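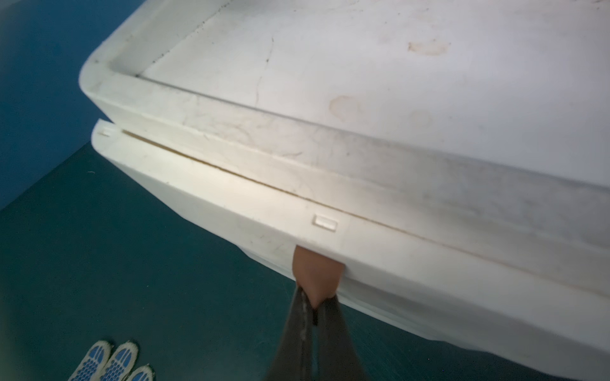 White plastic storage container with lid.

ARKVILLE, 02/03/2003 - The Arkville Veterans Service Office will hold a medals and records day in September for former service members and their families. Free, no appointment needed.

Staff will help fill out requests for replacement medals, discharge papers and unit records. Bring what you have - a service number, old orders, a letter home. Copies are fine. Please dont mail originals.

The office handled more than 600 requests last year, 13 of them for families of soldiers listed as missing. Oldest one took 19 months.

Also new: the Bresitz Hall reading room reopens the same day. Unit rosters and newsletters donated by the Sukprasert family, 2000 pages in all, now sorted by year. Reading only, no loans. Photocopies at the front desk.

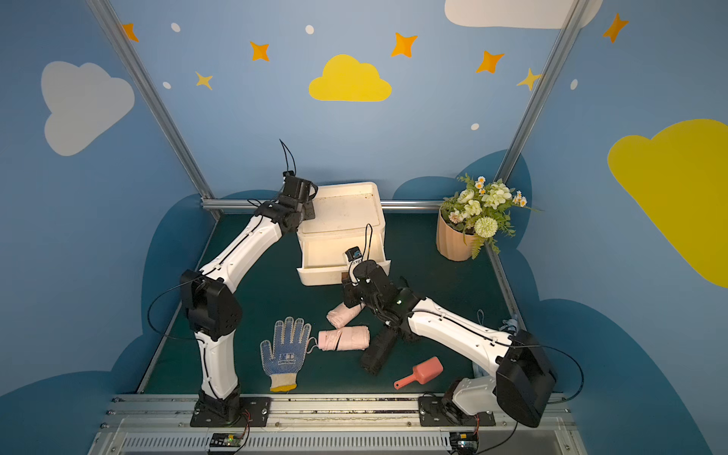 Getting there

Bresitz Hall, Randard Street entrance. Ramp on the left side. Parking behind the building, free all day. Shuttle from the Arkville bus depot every half hour, last one back at 5 p.m.

Exact date and hours to be anounced. Forms availble now at the service office, weekdays 9 to 4.

- end -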